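Aligning two gripper streams and a head stream in Skorkero
Last updated 20/06/2025

Skorkero reads the raw recordings from two hand-held grippers and one head camera and writes a single episode file. The steps below cover time alignment and the pose check for tasks on a bed or other large soft surface. You need Skorkero 2.2 or later and a finished Casura calibration for each gripper.

Step 1. Import the session.

skorkero import ./session --rig bimanual

The importer lists every stream with its start time and frame count. Stop if a stream is missing.

Step 2. Set the clock reference. Use the head stream. Gripper clocks drift, and the default search window of 2000 ms is wide enough for most sessions.

skorkero sync --ref head --window 2000

Step 3. Review the two-handed segments. Cloth held at two points is the hard case for the tracker, as the fabric fills much of the view and moves on its own.

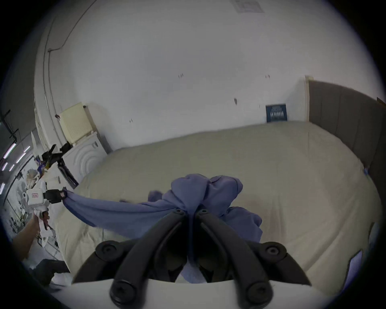 Open the segment in the viewer and turn on the feature overlay. Tracked points should sit on the wall, the headboard and other fixed things. If more than 22 percent of them land on cloth, add the mask and run tracking again:

skorkero track --mask deformable --retry

Step 4. Anchor the head stream. Pick a frame with a clear stretch of wall and click at least three marks that will not move. Small, sharp marks work better than edges of bedding. Save them as wall_anchors.json. 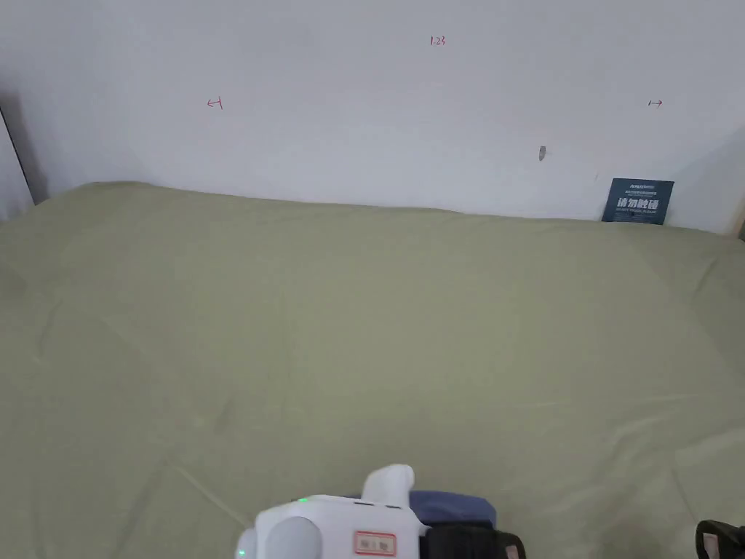 Head view: red arrows and "123" on the wall, gripper at bottom center.

Do not use anything that is only leaning on the wall. It can shift between episodes.

Step 5. Solve and export.

skorkero solve --anchors wall_anchors.json
skorkero export --format urnstead

The solver prints a residual for each stream. Values under 11 mm are fine for cloth tasks. Error code 77 means the anchor file and the head stream have different session IDs; redo step 4.

Known issue: --retry ignores the mask if the cache is full. A fix is planned for July. Until then, run skorkero clean first.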